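Skurport fitted sheet, double – two stars out of five

I paid 463 for the mattress and then let the shop talk me into the Skurport sheet on top. The label says 230 thread count and "stays put all night". I had my doubts about both.

It is soft, I'll give it that. But it creases the minute you sit down, and the corners are too shallow for anything deeper than a student mattress. Mine has come off at the foot end 4 times since August. Haziq Ginting, who answers the emails at Skurport, told me to wash it at a lower heat. I did. No change.

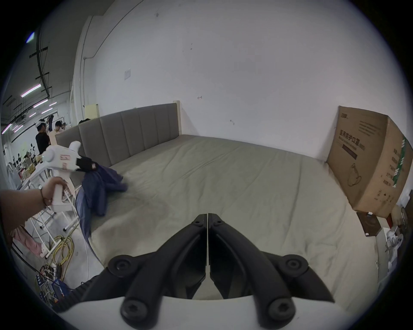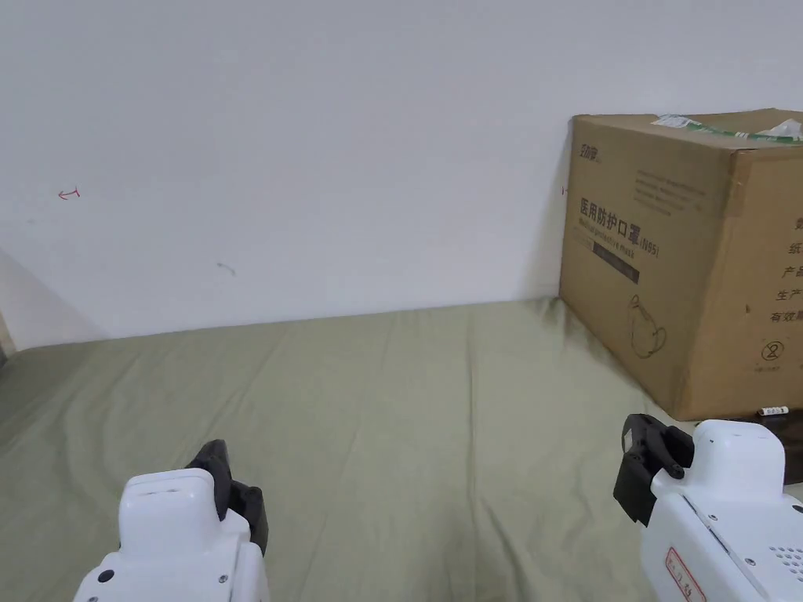
Bedroom › Sheets and bedding

The colour is sold as "sage". It looks green by day and plain grey by lamplight, so don't buy pillowcases to match from the website.

My old Liew sheet cost less and has deeper corners – I've gone back to it. The Skurport one can do the spare bed.

Reviewed 24/12/2022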